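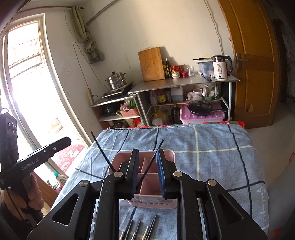

Chopsticks should have a home of their own, a student from Nosari wrote to us after the first edition, and it should stand where the hand goes first. We have kept this remark at the head of Chapter 11 – it says in one line what we needed several pages to say.

Chapter 11. Small Things on the Table

In the earlier chapters we dealt with pots, lids and the counter. Now we come to the small things which are used every day and are easily lost. A pink caddy with compartments takes little place on the table, and long, thin chopsticks can stand in it upright, even if they lean to different sides. Others may lie side by side on the cloth until their turn comes.

You will learn in this chapter:
how to divide utensils by length and by use;
how to choose a holder for a small kitchen;
when a drawer is better than an open holder.

The exercises on page 43 can be done at home with your own utensils. For the last one you need a partner. The households in Voldale and Brivska, which you know already from the chapter on shelves, will appear again.

Before you read further, write down where the chopsticks, spoons and forks are kept in your kitchen. Keep this note – you will use it in Section 2.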